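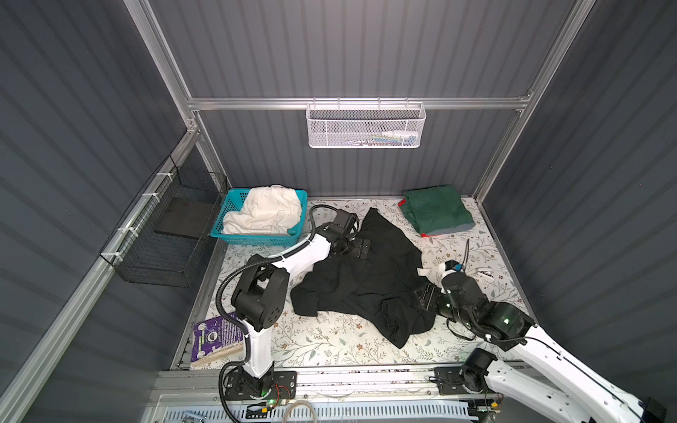 Two-arm folding cell, both grippers on the black top

Thread: Keeping a folding cell clean and happy (weekly routine inside)

thijs_koster
Long-time reader, finally posting my own build! We call it Trusmont, and it's a pair of white arms side by side on one rail, in an extrusion box with corrugated panels. It does laundry all day: tops, towels, whatever we throw on the table. The arms have 1333 hours on them as of February and I still stop to watch every time I walk past.

A few people in the cable thread asked how I look after it, so I wrote the routine down. Criticism very welcome, I'm learning as I go.

1. Power down, both arms parked by hand. I wait for the LED at the left base to go out before I reach in.

2. Cable check. I run my fingers along the corrugated conduit on the left arm from the base up to the gripper. Mine loops out wide over the table, and that's on purpose. I had it tight at first and it pulled at the elbow on long reaches (I went through two of them before I learned). Then the thin cable at the right wrist, including the clip.

3. Base bolts. Mounting plates first, then the rail. I put a paint-pen line across each bolt head, so it's just a quick look unless a line has shifted.

4. Gripper fingers. Damp cloth, then dry cloth. Lint builds up on the inside faces and thin fabric starts slipping.

5. The table cover and the seam along the rail. I check this one from the wrist camera, and it's the step I skipped for months. Look left of the yellow strip! All that brown stuff packed in the gap, plus a few specks out on the print.
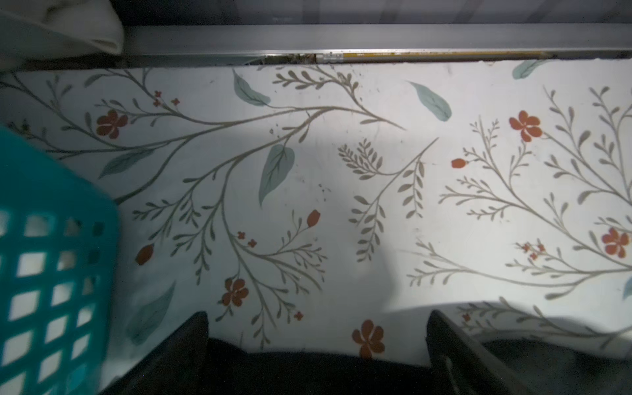 6. Vacuum the seam with a crevice tool, then wipe the cover. Basket out first or you'll miss everything beside it.

7. Power up, home, and run one towel at slow speed before going back to normal.

Whole thing takes less time than a coffee. Fire away!

claeysfan
Great write-up, and I love the box. I'd skip the vacuum, though. I blow mine out with compressed air and I'm done in ten seconds.

mo_extrudes
Please don't do that in a box with panels on it. The lint goes up and comes down in your joints and connectors. I did it for a year on my Claeys arm and the wrist connector was full of fluff when I opened it.

claeysfan
Mine's open on three sides, so it has somewhere to go. Fair point for a closed one.

rulen_owner
I'd worry more about that cover. A busy print with leaves and flowers all over it has to make it harder to find the edge of a garment. I went plain gray on my Rulen table and my grasp misses dropped from 12 in 500 to almost none.

thijs_koster
Interesting! I've gone the other way. I started plain, and the arms got lost the first time I changed the table. With the print I can swap covers and it mostly carries on. White towels on white background were my worst case anyway, and at least the vines give them an outline.

rulen_owner
Did you test that or is it a feeling?

thijs_koster
Bit of both :) I logged 451 folds on the vine print and the misses were nearly all dark tops with long sleeves, where one sleeve ends up under the body. I don't have the same log for plain, so you've got me there. I'll run one.

mo_extrudes
Do the dark tops on both covers and post it, I'd read that.

flurnano_beth
Late question on step 4. Do you ever swap the finger pads? I'm running Flurnano pads and they go shiny long before they look worn. I change them when a T-shirt slides out twice in a row, no science to it.

thijs_koster
I haven't yet, but shiny sounds familiar. I'll look at them on the next clean. Do you glue yours or screw them on?

flurnano_beth
Double-sided tape, the thin kind. Clean the metal with alcohol first and press for a full minute.

claeysfan
Seconding tape. Glue was a nightmare to get off. And okay, I've ordered a crevice tool.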